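Notes from the slow end of robot club
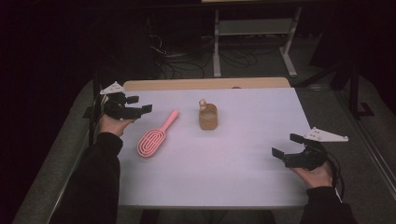

Vol. 2, No. 26

I joined the evening robotics class because I wanted to build something with wheels. I should say that at the start, so that readers who also want to build something with wheels can make other plans. Our project this term has no wheels. It has a table, a sheet, a pair of hand-held grippers and a target of 1,000 recorded goes at moving household objects from one place to another, after which we are supposed to train a model on the lot and enter it in Bondside.

Bondside is the summer competition. Student teams turn up in July with whatever they have taught a machine to do, and the machine is given a table of ordinary things and asked to tidy it. Last year our club came home with a certificate for Clear Documentation, and it has hung by the kettle ever since, next to the notice asking people to wash their mugs. The notice isn't followed either.

So this year we are doing it properly, and properly means lots of examples. You take a gripper in each hand and do the task yourself, slowly, as if you were the robot. Then you put everything back somewhere else and do it again. I have now spent more time with a pink hairbrush than I have with some members of my family.

The brush is my favourite of the objects, mainly out of spite. It's one of those vented ones, all open loops at the head, and it looks as though it ought to be easy because there is so much to grab. Try it. Go in at the head with two stiff black fingers and you either catch a loop you didn't mean to or skate over the top. The handle is better, if it's lying at a decent angle. From the left, with the handle pointing away from you, the sensible approach is to bring your wrist round further than feels natural and close gently. My first dozen attempts weren't sensible. They're all in the data, too, unless whoever is on checking duty has shown mercy.

The cup is a different sort of trouble. It's small, brown and see-through, and I had it down as the easy one. The grip itself is fine: open the fingers, come in level, close. But the closing has no feel to it. With your own hand you know when you've got hold of a cup, and with the gripper you get a faint resistance through your thumb and after that it's a matter of faith. Half the class squeeze it as if it owed them money. I go the other way and have a reputation for gentle, thoughtful pick-ups that end with the cup on its side.

We had a long argument over the sheet. The first week we worked on the bare tabletop, and one camp thought we should carry on that way, on the grounds that real tables don't wear bedding. The other camp wanted a plain background to begin with and said we could make life harder later. The second camp had brought a sheet, so that was that. I was in the first camp and would like it noted that smoothing the thing flat before every batch is now a job, and that it's mine.

Then there is the software. We log everything in Flonum, which a previous year's student wrote and then graduated away from. Flonum wants a name for every go, and it won't accept a name with a space in it, and it doesn't tell you this until you press save. It also has a button marked Kaczmarczyk. It is said to be the surname of someone's landlord. We press it at the end of each session because the handover notes say to, and a green tick appears, and we all go home.

As of this week the count is 700. That sounds healthy until you learn that 26 of the recordings are of a person waiting with both grippers held out while someone else looks for the cup. I'm in several. My posture is terrible. After twenty minutes your shoulders creep up towards your ears, and the cables hanging off the grippers start to feel heavier than they can possibly be. You also become very aware of where those cables go, having once stepped back without thinking and nearly brought the evening to an early close.

What I hadn't expected is how much it changes the way you pick things up at home. I caught myself last night approaching the butter dish from the side, two fingers out, elbow locked, pausing before contact. I was asked if I'd hurt my hand. I said I was doing a clean approach, and was then asked to lay the table using the ordinary one.

The first trained model gets its trial next month. We have named it Gurkby, after a vote with a low turnout. The older hands are predicting that it'll learn our habits faithfully, including the bad ones, so somewhere in there is a machine that will reach for a hairbrush, change its mind, and have another go from a worse angle. If it does I shall know exactly whose work that is.

Meanwhile there are 300 to go. I've put my name down for two more evenings and asked, politely and in writing, whether the next object could be a sponge. I'm told the next object is a set of keys.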